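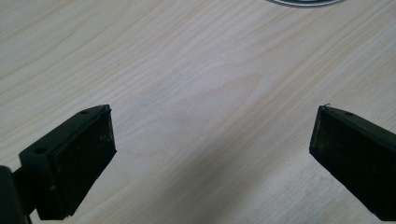
A table from Broltthorpe

Kalliopi Kalogeropoulos has made tables in Broltthorpe for 24 years, and she still chooses each board by its grain. "I look for the long waves first," she told me. "If there is an oval in the middle, I keep it in the middle." She prefers pale wood – dark wood, she says, hides its lines from you.

Her customers often ask how to protect the top. "Wipe it with a soft cloth and eat your dinner on it," she said. "A table wants to be used."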